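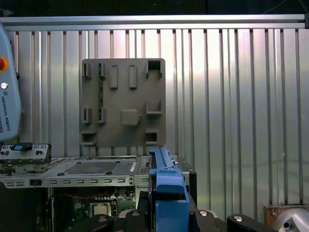

Family Shows: Is the Surnbridge Date Worth It?

The Priltitz touring circus on wheels rolls into Surnbridge in March, and the flyer promises "fun for ages 4 to 104." We've heard that one before. Last time the second half dragged and the little ones were asking for the car.

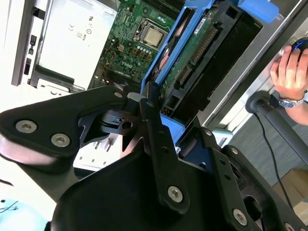 By M. Benkirane, Family Pages
September 4, 2020

Tickets are $34 each, kids included, with no family deal that I could find. The flyer also mentions 271 costumes. Fine, but is there a story this time? I'd wait for reviews before booking.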